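Search this site
Search for: Go

Working next to a robot arm: bench tips from the small parts room

Dec 6, 2024
By Elango Iyengar

We put our first arm on the sorting bench at Cutville in February. The second went in at the Skostutska shop after the summer. I look after both benches, and people from the other rooms keep asking me the same things, so I have written down what we do now. Most of it is ordinary workshop housekeeping. The arm only makes it matter more.

Start with the table

Clear it. A person sorting parts will push a mug or a tape measure out of the way without thinking. The arm won't. Anything that isn't a bin, a tray or a part being sorted goes on the shelf behind you before the job starts.

Wipe the top at the start of the shift with a damp cloth and dry it. Swarf and grit get under the trays and they creep. At Cutville we lost most of a morning to a tray that had moved the width of a finger.

Mark where each tray and bin sits. We tried masking tape, which lifts at the corners, then marker pen, which wipes off with the cleaner. Paint pen has lasted. Draw round the corners only, as a full outline gets messy when you change the layout.

Trays and bins

Use one colour for each job and stick to it across the whole shop. Ours were a mixture bought over the years, and new starters had to learn by heart that the blue one on bench three meant scrap but the blue one by the door meant rework. We changed that before the arm came in and I would do it even if we had no arm.

Shallow trays are better for small parts. In a deep bin the last few pieces end up against the side, where they are awkward to get hold of for hands and gripper alike. Keep the deep ones for finished work.

Dark trays show up light parts well and the other way round. If you can't see a piece easily from where you stand, change the tray.

Don't stack trays of loose parts to save room. If you must, put a sheet of card between them so you can lift the top one off without dragging.
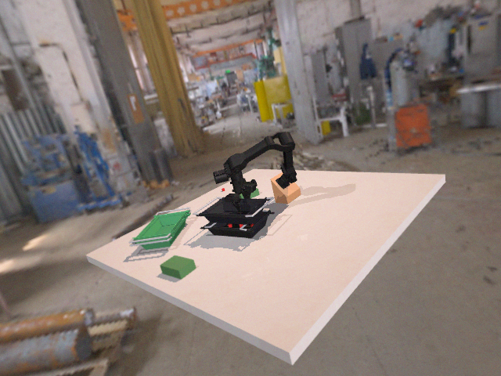 Simulated view of the sorting table: arm with the gripper at the orange box, black trays by the base, green bin to the left.

Try the layout on the screen first

We use a program called Flosis to lay the table out before moving anything real. It takes an afternoon to learn. The useful part is seeing how far the arm reaches and what it has to pass over on the way. Put in your bins at their true sizes, measured with a rule at the rim and at the base, and not the sizes from the catalogue. Ours were out by 13 mm on one side because the handles hadn't been included.

Put loose parts in the drawing too. A layout with every piece tidy in its tray will look fine and teach you very little. Drop a block or two on the bare table and tip a box over, then see what is in the way.

Print the layout you settle on and pin it by the bench. When the bins get borrowed (they will) whoever is on next can put them back.

Looking after the gripper

Clean the fingers at the end of each shift with a lint-free cloth. Oil from the parts builds up and they start to slip. Washing-up liquid in warm water on the cloth is enough, wrung out well. Keep solvent off the pads.

Keep a spare set of pads in the drawer under the bench, in a labelled bag. Write the date on the bag when you open it.

Always use the stop and lock it off before you reach in, even for one part. We had to say this more often in the third month than in the first, once people had got used to it.

What changes for the people

There are 3 of us on the Cutville bench, the same as before. The work is different. I used to go home with sore wrists from picking all day, and that has gone. My feet are worse, as I walk between the bench and the stores far more than I did. Get a decent mat, and one for the stores end as well.

Checking is the bigger share of the job now. Last month's run was 2,489 pieces, and what came back to us was nearly all mixed sizes that had gone into the feed tray wrong at the start. The arm sorted what it was given. So spend your time at the feed end, with good light, and swap over every 2 hours. It is dull work and people stop seeing things after that.

Joseph on the late shift didn't want the arm and said so. He had done the bench by hand for years and could tell a bad part by the feel of it. We asked him to set the rules for what counts as a reject, and he wrote them on cards which hang over the bench. They are better than the sheet the office gave us. If you have someone like that, ask them early. We left it until April and wasted a fair bit of stock.

Keep up some hand sorting. We do the odd small batch without the arm, so that everyone still can when it is down for service. New starters do their first week by hand before they are shown the controls.

Write faults in the book as they happen, with the time and which tray. "Arm playing up" is no use to the person who has to mend it.

The layout sheets for both shops are in the folder by the kettle. Please put them back in the plastic sleeves.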